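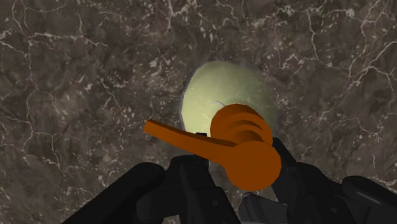 Section 3: Setting up your Okberg benchtop water filter

Posted in April by the Wander home guides desk

We use cookies to remember your region and keep your basket. By carrying on you accept them. Manage settings.

Welcome back! If you've worked through Sections 1 and 2, you'll have everything unpacked and the old aerator off your kitchen tap. This part is the fun bit, and it takes less time than a pot of tea if you have a towel handy (do have a towel handy).

Before you start

Pick a level spot on the bench beside the sink, out of direct sun. The Okberg is happy on stone, laminate or timber, though on polished stone we'd pop the rubber feet on first, as a full housing can slide a little when you bump it.

1. Turn off the cold tap and let the last drips run out.

2. Screw the diverter onto the tap by hand. When it feels snug, give it a quarter turn more and stop there.

CAUTION: Please don't use a wrench or multigrips on the diverter. The collar will crack, and a cracked collar isn't covered.

3. Push the white hose into the port marked IN and the blue hose into the port marked OUT. Each one should go in with a soft click. Give it a gentle tug to be sure.

4. Unscrew the housing lid, take the cartridge out of its wrap and lower it in with the arrow pointing up. If yours is a Huet cartridge from an older kit, it fits just as well, but you'll need the thicker grey washer from the spares bag.

5. Check that the O-ring is sitting flat in its groove, then do the lid up firmly by hand.

6. Turn the cold tap on slowly and flip the diverter lever towards you. Let the water run for 3 minutes. It may come out grey or cloudy to begin with. That's only carbon dust, and the pot plants won't mind it one bit.

NOTE: Cold water only, always. Hot water will ruin the cartridge in a single go.

7. Turn everything off, dry the outside of the housing, and come back in an hour to feel underneath for damp. If you find any, go back to step 5.

Changing the cartridge

A cartridge is good for 1,075 litres. In a busy house you'll get there sooner than you expect, so write the month you fitted it on the sticker under the lid. The replacement is part 214, sold singly or in the Jallivberg twin pack.

Comments

Took me two tries with the O-ring but it's been dry as a bone ever since. Thanks for the clear steps.

Does the diverter fit a pull-out tap? Mine has no thread that I can find.

Reply from Wander: Sorry, it doesn't. You'd want the under-sink kit, covered in Section 6.

The grey washer was missing from my spares bag. The shop posted one out, no fuss.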